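Durnville Clothing Bank: where we are with the school coat project

18th November

Hi Corentin,

You asked for a page or so on how the Prenov grant is going, so I've sat down with a pot of tea and my notebook and I'm going to try to keep it short (you know me, so good luck). The quick version is that we're open, the coats are going out, and I've got one money question for you at the bottom.

When you signed off on the grant we promised 400 winter coats for kids in the Durnville schools by the end of the season. As of this week 300 have gone home with a child. I'm really happy with that! The early cold snap pushed a lot of families to come sooner than they did last year, and the two elementary schools put our flyer in the backpacks the same week, which gave us a mad few afternoons.

Small sizes are fine. We've got toddler coats coming out of our ears. It's the big kids we can't keep up with, the ones who are twelve or thirteen and already in adult mediums. People hang on to those coats until they're worn through, and what does get donated tends to have a dead zipper. Mawar Subramaniam has been replacing zippers at her kitchen table and has saved 30 coats that way, but it's slow work and she's doing it after her regular job. I'd like to pay her for the rest of the winter, if you're okay with that coming out of the repairs line.

The sorting days have moved to the church hall on Wilitz Street. It's warmer, there's parking, and we can leave things set up overnight. We sort by size first and then by season, and anything that needs a wash goes to Fitriani Wuisan, who worked out a deal with the laundromat for the slow hours in the morning.
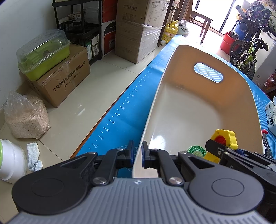

Do families have to show proof of income to get a coat?

They don't have to show us anything. A parent tells us the child's size and which school they go to, and we hand over a coat that fits.

I know your board went back and forth on that one last spring, and I'm glad it landed where it did. The line moves fast and the school secretaries feel fine sending people over. Larasati Sinaga at the middle school told me she'd stopped mentioning the old program to parents, the form was that long.

Now for the stuff that hasn't gone so well. The pickup evening out at Nair was a flop. We went 3 times and hardly saw anyone, and I think the trouble is the bus, which quits before we open the doors. I'm going to try a Saturday-style morning slot there in the new year and see if that's any better, or else just drop coats at the school office and let them handle it. Gloves are the other thing. I didn't budget for gloves at all, and every second kid asks.

Spending is on track apart from that. Hall rent is a little under what I'd guessed and laundry is a little over, so they come out even. Emília Ševčík has all the receipts scanned and will send them with the full accounts.

So, my question: can I move what's left in the van line over to gloves and hats? We've been borrowing a van the whole time and I don't see that changing before spring. If you can let me know before the end of November I can get the order in ahead of the holidays.

Come by on a sorting day if you're in town. There's always coffee, and we could use somebody tall for the top shelves.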